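Bench notebook, rack and plate layout
March 3, 2020
Entry by H. Palamarchuk. Read by D. Enache.

Purpose

Fix a standard layout for the drying rack on the black table so that the Prerkmont and Cutau racks can be compared on the same terms. Carries on from the November entries, which used the old rack and are not comparable. Rack under review is the black wire one, stock no. 2879.

Layout at start

Rack goes toward the back of the table, long slats running side to side, utensil holder at back left. Darius wanted the holder at the front for reach. Tried it on paper and dropped it, as it blocks the approach to the left section.

Plate lies flat at lower right, clear of the rack. Yellow foam cube behind, orange cube nearer the front. Both cubes stay to the right of the rack and are not to be used as plate supports. Double-sided tape lives at the right edge.

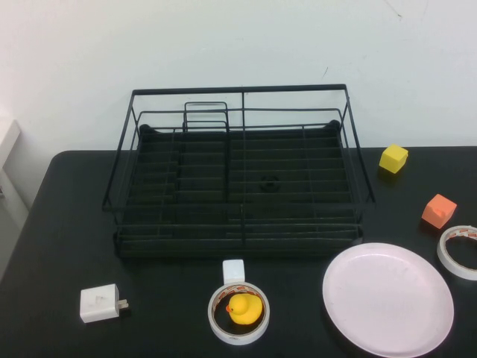 Rack notes

1. Center wire divides the base into left and right sections. Treat them as separate positions in the log (L and R).
2. Rear rail is higher than the front. A plate leaned back has more to rest on than one leaned forward. Log lean direction every time.
3. Small round fitting in the base of R, purpose not checked. Grumitz sheet does not mention it. Ask Nedelcu when the next order goes in.
4. Black wire on black table is hard to read from a standing position. Slat edges are easier to pick out from seat height with the overhead light off.
5. Rack mass 303 g on the small balance, empty. Repeat after the end caps have been pulled and refitted.

Plate notes

Plate is the pale pink one. Matte, so fingerprints do not show much, but tape residue does. Wipe before each set. Diameter not yet measured with the large calipers (Darius has them).

Plate goes in on edge, from above, near vertical. Coming in over the rear of the rack leaves the front open and keeps the holder out of the way. Lower until the rim meets the slats, then let the plate find its own lean. Do not push it down. If the rim rides on a wire and does not drop between two, lift clear and start over; sliding it along marks the coating.

Slat pitch is around 23 mm by steel rule, left section only. R still to do. Table edge to front of rack not recorded, will tape a corner mark next session.

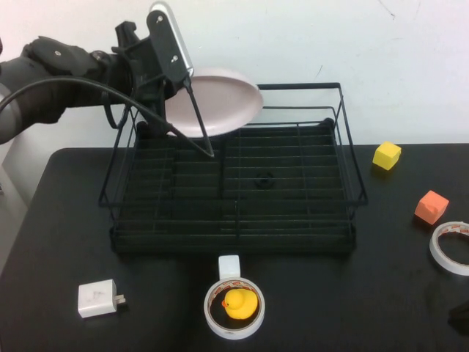

Does the plate have to go in the right section?

For this series, use R only. L is next to the utensil holder at the back and the rim clearance there has not been measured. Once it has, L gets its own set and its own page.

Open items

- Measure R pitch, compare with L.
- Corner marks for the rack, two strips, front corners only.
- Plate diameter and rim height.
- Cutau rack still boxed on shelf 27. Unpack and check for bent wires before it goes on the table.
- D.E. to return calipers.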